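Inicio | Quiénes somos | Talleres | Jornada de puertas abiertas | Contacto

Quiénes somos

Sodusthorpe es una escuela técnica de automatización con 310 alumnos, un edificio que fue almacén de harinas y una cafetera que lleva más tiempo en plantilla que casi todo el profesorado. Damos formación en montaje, mantenimiento y programación de robots. También enseñamos a leer manuales, materia en la que el nivel de entrada sigue siendo bajo.

La dirección corre a cargo de Kerubo Athumani, que llegó para cubrir una baja de 8 semanas y ya ha renovado dos veces el mobiliario de su despacho. Antes trabajó en la planta de Flunddale, donde aprendió casi todo lo que sabe sobre paradas de emergencia.

La jornada de puertas abiertas

Un viernes al año, en primavera, abrimos los talleres a quien quiera venir. Empezamos a las diez con una bienvenida que el programa fija en cinco minutos – el programa es optimista – y después pasamos en grupos de 23 personas como máximo, que son las que caben en el aula grande sin que alguien acabe sentado en el radiador.

La demostración que más público reúne es la de montaje con dos brazos. Las piezas, blancas y azules, se reparten sobre un tablero blanco, y las manos articuladas trabajan con ellas a un ritmo que los visitantes más jóvenes califican de lento y los que han montado un armario en casa, de razonable. 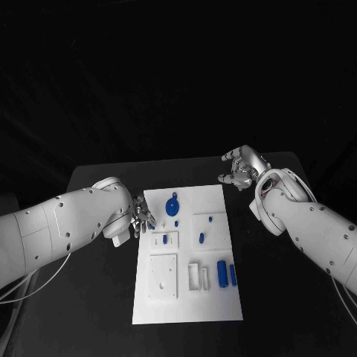
Dura 30 minutos con preguntas incluidas. La primera suele ser si los robots nos van a quitar el trabajo; la segunda, dónde está el baño. A la primera responde el profesorado de Jornska, nuestro módulo de programación, con bastante detalle. Para la segunda hemos puesto carteles.

No ensayamos las demostraciones para que salgan perfectas. Si una pieza se cae, se recoge y se explica por qué se ha caído, cosa que a veces lleva más tiempo que el montaje. Hay familias que vuelven cada año con la esperanza de verlo.

Con quién trabajamos

El taller Kırmızıgül nos fabrica los útiles de sujeción y acoge a parte del alumnado en prácticas. Escriben nuestro nombre mal en las facturas y nosotros el suyo en los carteles, así que la relación es equilibrada.

Cómo venir

La visita es gratuita, pero hay que reservar plaza en secretaría, por teléfono o en persona. Los menores de doce años entran acompañados de un adulto. Los centros educativos pueden pedir otra fecha, salvo en agosto, cuando aquí solo queda encendida la alarma.

Última actualización: agosto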